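Open day walkround, robot cell, Warnport unit. 2020-12-09. Done by Edit Orbán, with Vilmos Kovács on the controls. Doors open 15 minutes after I finish this so excuse the scrawl.

Key: OK / FIX (before doors) / NOTE (can wait)

## 1. Getting in and out

- Main door, both leaves open and pinned: **OK**
- Side door unlocked from inside: **OK**. Stiff. Needs a shove with the shoulder, tell the stewards.
- Fire exit clear: **FIX**. Stack of folding chairs in front of it again. Moved half, Vilmos moving the rest.
- Extinguisher tag in date: **OK**, last looked at in September
- Sign-in sheet and pens: **OK**
- Max visitors at the cell at one time, 15: **NOTE**. Sign says it but in tiny letters. Someone should just count heads at the rope.

## 2. Rope and floor

- Rope line up all the way round: **FIX**. One post was leaning, base not screwed down. Done now.
- Tape on floor readable: **OK**, scuffed by the door
- Wheelchair gap wide enough: **OK** after shifting the leaflet table
- Floor swept: **OK**
- Extension lead under the mat, mat flat: **FIX**. Corner curling up. Taped. Check it again at lunch, that tape never holds.

## 3. Stop buttons

- Button on operator's desk: pressed, arms stopped, **OK**
- Button on rope side: pressed, stopped, **OK**
- Reset only from desk: **OK**
- Second person knows where both are: **FIX**. The Busteddale lot hadn't been shown. Shown them, made each one press it.
- Speed cap set for visitors: **OK**. Vilmos wanted it faster, "looks dead slow from the back". No. Stays as it is all day.

## 4. Work surface and arms

Packing demo is the one everybody will crowd round so I spent longest here. Leads and cardboard boxes, same job as we showed at Pununis.

- Cloth and sheet lying flat, no folds where the arms come over: **OK**
- Green cloth clean: **NOTE**. Faint white stain, top left. Won't shift. Wash or replace before next time.
- Bits on the cloth: **FIX**. Small tan stick next to the middle box. Take it off before start.
- Box lids right back: **OK**
- Box condition: **NOTE**. Side flap on the middle box is torn along the top, a bit ragged. Fine for today, put it in recycling after. Faint dark marks inside on the bottom as well.
- Leads used for the demo not connected to anything: **OK**, checked by hand, arms off 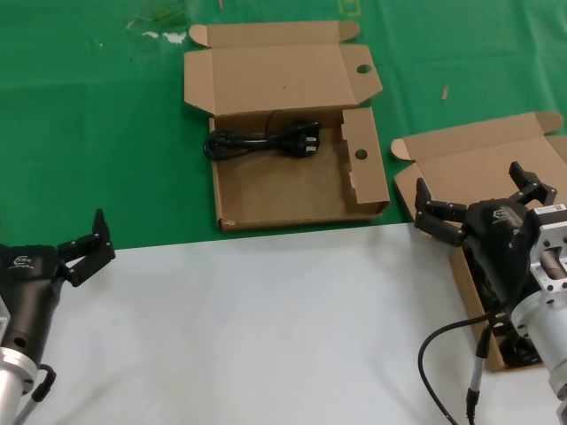 - Gripper fingers, wiggled each one with power off: **OK**, no play
- Wrist bolts, both sides: **OK**, all nipped up
- Cables on the arms, rubbing or pulling: **NOTE**. They hang in loops, the right one goes down over the white sheet. Enough slack at full reach but I'd like it clipped. Vilmos says clips make it catch. Ask Dobos, it's their fitting.
- Fingers clear of box edges at start position: **OK**
- Hands off the table rule explained to helpers: **OK**. Said it twice. Nobody reaches in to straighten a box, not even with the arms parked. Stop first, then reach.

## 5. Running the demo

- Dry run, 4 goes: **OK**. Third one he stopped himself because a child's coat was over the rope (staff kid, early). Right call.
- Operator sat down, sees both sides of the rope: **FIX**. Banner was blocking the left. Banner moved to the back wall.
- Talk short enough: **NOTE**. Runs around 7 minutes, people at the back will drift off. Cut the bit about the old conveyer.
- Mic working: **OK**, crackles
- Arms parked and power off between groups: **OK** but needs saying every time. Put a card on the desk.
- Visitors having a go: no. Not today. If asked, send them to me.

## 6. First aid and phones

- Kit on the shelf, sealed: **OK**
- First aider on site: **OK**, me till lunch then Vilmos
- Desk phone, ext 902: **FIX**. Dead. Was unpluged at the wall. Rings now.
- Lost child point agreed: tea table

## Still open when doors go

1. Curling mat, look again at lunch (Edit)
2. Cable clips, ring Dobos (Vilmos)
3. Bigger sign for the numbers limit
4. New cloth
5. Torn box out after last group

All FIX items in 1, 2, 3, 5 and 6 done and seen by me. Section 4 one is Vilmos's, he signs below when it's off the table.

Cell fit to show once he's signed. E. Orbán

Stick off, binned. V.K.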